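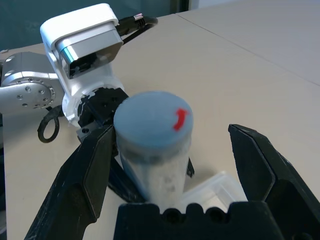
Blackburn replied to the last entry that a round container with a marked lid should not be placed in the same class as the plain rectangular ones, and asked that the two be entered separately before any decision on shelving is made. The remark is accepted. The class "small clear plastic, general" is withdrawn from the storage register and replaced as set out below.

**Jul 24, 2025. Small container storage, Hindik room**

**Purpose of entry**

To record the revised classes for small plastic containers, the results of the lid and label checks to date, and the items that remain open before the register is passed to the Mirkura store in September.

**Classes**

Class A, round. Upright containers with a separate round lid. The typical item has a frosted, translucent body and a light blue lid carrying a small red curved arrow. The color of the lid is to be entered in the register, together with any marking on it, as a property of the lid and not of the body. Lids have been exchanged between bodies in the past and the register has been wrong as a result.

Class B, rectangular. Clear containers with a raised rim. These are to be stored flat. They are nearly invisible on a pale shelf, and several entries from the previous inventory were marked "missing" when the items were in place. A strip of gray paper is to be laid under each row.

Class C, everything else. Odd shapes, cut-down bottles, and trays without lids. Class C is to be kept small. Any item that has been in Class C for two inventories without being requested will be offered to the other benches and then discarded.

**Lid marking**

The question of the arrow was discussed at some length. Some members of the bench read it as the direction for opening and others as the direction for closing. The supplier sheet held in the Trillora binder covers a different size and does not settle the matter. Until a sheet for the correct size is obtained, the arrow is to be recorded only as "red, curved, on lid," and no instruction is to be written on the shelf card on the strength of it. The existing card, which reads "turn with arrow," has been removed.

Colleagues are reminded that a lid which resists turning is not to be forced. Set the container aside on the left end of the bench with a slip stating the date and the shelf number. Two bodies were cracked near the rim during the spring inventory and both had been gripped too low while the lid was being turned.

**Labels**

Paper labels on the frosted bodies have been unsatisfactory. The edges lift and the writing becomes hard to read once the label has been handled several times. A comparison was made between three labels on spare Class A bodies:

- Plain paper with glue stick. Lifted at both ends within the week. Not recommended.
- Cloth tape, written in pencil. Remained in place. Legible, although the pencil smudges when rubbed with a thumb.
- Printed film label from the Trillora roll. Remained in place. Leaves a residue on removal, which had to be cleaned off with warm soapy water and took longer than expected.

Cloth tape is adopted for containers whose contents change. Film labels are adopted for containers with a fixed use. The label is to go on the body in every case. Nothing is to be stuck to the lid, for the reason given under Class A, and nothing is to be stuck over the arrow.

For Class B the label goes on the short side, so that it can be read from the aisle when the container is lying flat. Labels on the underside, of which there are a number from an earlier scheme, should be removed as they are found. There is no need to search for them.

**Cleaning before shelving**

Warm water and a soft cloth only. The abrasive pads kept at the sink are for metalware and have left fine scratches on clear plastic. Containers are to be dried open, lids beside them, and closed only when the inside is dry to the touch. The drying rack is to be cleared at the end of each session. It was found full on several mornings this month, and items left on it were not entered in the register by either session.

**Shelf allocation**

Class A will take the upper shelf and Class B the one beneath it. The depth of the upper shelf allows two rows of round containers, although the rear row cannot be read without moving the front one. It is proposed that the rear row hold empties only. The total to be housed is roughly 70 items across all classes, pending the recount. If the recount is substantially higher, the cabinet next to the Mirkura crates can be used for empties and the upper shelf kept to a single row.

The shelf liner in the Hindik room has begun to curl at the front corners. Taller round containers placed on the curled part do not stand level. The liner is to be trimmed before anything is moved.

**Open items**

1. Obtain the supplier sheet for the correct size of Class A lid. Request sent to Trillora, no answer received.
2. Trim the liner and lay the gray strips for Class B.
3. Recount all classes. Record lids and bodies in separate columns.
4. Confirm with Blackburn that spare lids without bodies should be listed under Class A. The present draft lists them under Class C, and this may be an error.
5. Move the abrasive pads away from the plastics side of the sink.

**Correction to previous entry**

The previous entry gave the rectangular containers as "stacked, lids on." They were stacked without lids. The lids are in the drawer under the label printer and have not yet been matched.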